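Home | Tickets | Knowledge base | My account

Clonthorpe Document Services: client support
February, posted by Miyuki Kaneko

Subject: Certificate of origin returned by consulate, second time

Client is Enosport. Packet went to the consulate with the commercial invoice and came back unstamped. The slip says "signature not on file." I doubt it. The same notary signed the last packet and that one cleared.

9:00 Called the courier, Vundent. They say the packet was delivered complete. No page count on their receipt, so that proves very little.

11:30 State certification is on page 3, where it belongs. Seal is readable. The invoice total on the form says 2000 and the invoice says the same.

2:15 Rao office suggests paying for rush service. I don't see how paying more fixes a signature problem. Declined for now.
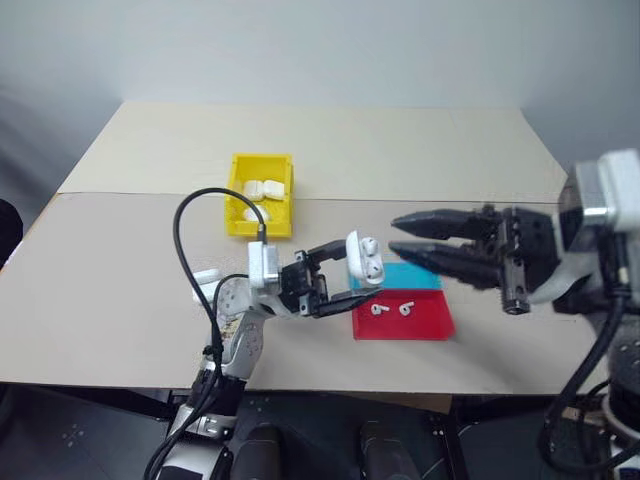 The goods description is my other suspect. Enosport wrote "accessories" on the certificate and "audio goods" on the invoice, and a consular clerk could fairly object to that. If the line covers white rounded cases like the ones in the yellow bin, it should say what they are, in the same words on both papers. I've asked for a corrected draft.

4:40 Draft received. Still says "accessories" on line 21. Sent back. Ticket stays open.

Contact support | Copyright Clonthorpe | Back to top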